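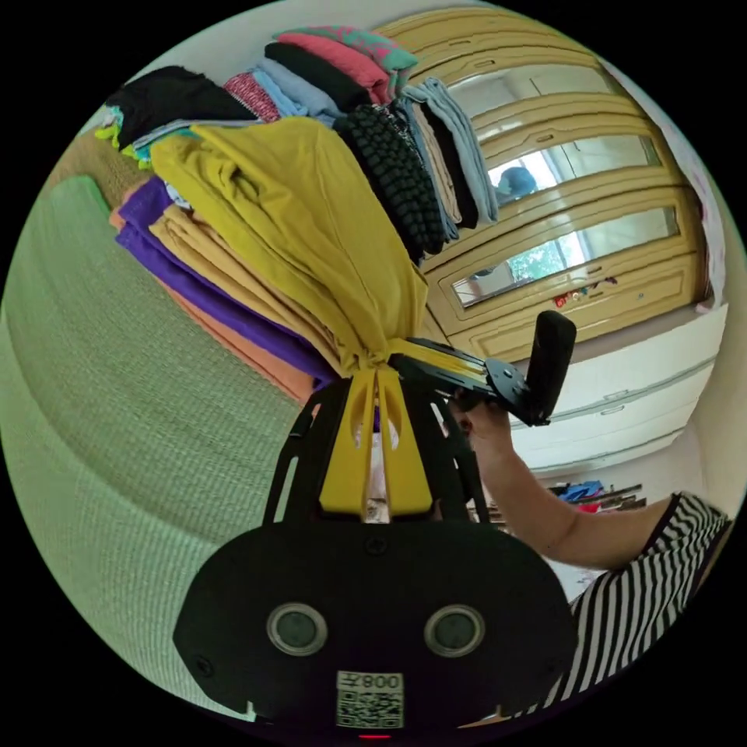 **3.2 Sorting of household textiles before the washing trial**

The second part of our study treats the question how dye moves from one cotton or mixed garment to another during domestic washing at low temperature. The garments were collected in Surkberg and in the neighbouring district of Gekstead, where most households share a laundry room in the basement and where the water is hard through the whole year. In total 3346 garments were given to the project, and each of them was assigned to one of 4 colour groups (white, pale, strong and dark). Strong yellow shades caused the most discussion in this step. A mustard-yellow cloth garment such as the one in Figure 1, lifted from a pile and fanning out in loose folds, can look pale under the lamp of a cellar and strong in daylight. We have therefore placed all mustard, ochre and saffron shades in the strong group, also when the care label recommended washing with pale colours.

Figure 1. Garment of mustard-yellow shade, lifted from the pile.

The garments of each group were then divided again by age, as stated by the household. This information is not always reliable. Many participants could remember the shop but not the year, and for second-hand clothes the age was simply unknown. Such garments were kept in the trial, but they are left out from the analysis of age in Section 4.

Washing was carried out at 26 degrees with the liquid detergent Tasora, without softener. For every load, 2 strips of undyed cotton were sewn to the hem of a garment from the strong or the dark group. After washing, the strips were dried flat in a dark cupboard and their colour was compared with the Memon grey scale by two readers who did not know from which group the strip was coming. When the readers did not agree, the lower value was taken. Disagreement was most frequent for the yellow stains, which are difficult to see on cotton that is itself slightly cream.

It should be mentioned that the load size was not the same in the whole trial. In April the larger drum in Surkberg was under repair, and the loads of this month were washed in the smaller drum with less water. We compared these loads separately with the others and found slightly stronger staining in the dark group, while the three other groups showed no clear difference. The values in Table 3 are given without the April loads, and the complete values can be found in the appendix.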